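Stullcombe shared workshop, bin picking bench
July 2025

Good session! The arm finally goes all the way down into the gray bin without the cables dragging on the rim, and I'm very happy with how it moves now.

What changed: I rerouted the yellow cable so it loops under the wrist cover and comes back up the side, and left more slack before the first tie. The old route pulled tight any time joint six turned past 101 degrees. Debashish Bepari spotted that back in January and I didn't believe him. Sorry, Debashish.

Speed is capped at 300 mm/s for the approach and I dropped it lower for the last bit above the floor. We tried 600 and the whole bench shook – fun to watch, but no.

Bin is held with the two orange-handled spring clamps. Ugly, works. I want proper brackets cut from the leftover acrylic once the Gatti cutter is free again.

Current mix of things to pick: the yellow toy loader, the coral sunglasses, the little action figure in blue, the light green cup-like thing, the blue plastic piece with the arms, plus the see-through whitish container. Great mix, all of them awkward in different ways.
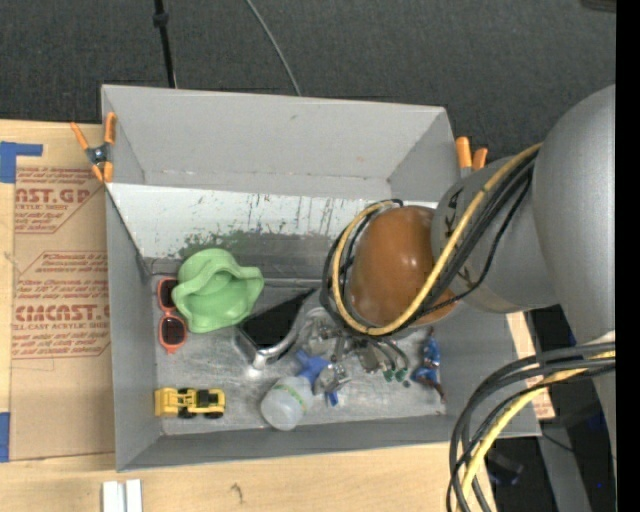 Shiny stuff is still the hard part. The depth data from the Semosier unit goes full of holes on anything silver, and the bin floor doesn't help. Next up I'll try a matte liner, and 300 more picks with the lights off on the window side.

Also need: softer fingertips, longer zip ties, and the spare e-stop back from the Surkside bench – whoever has it, please!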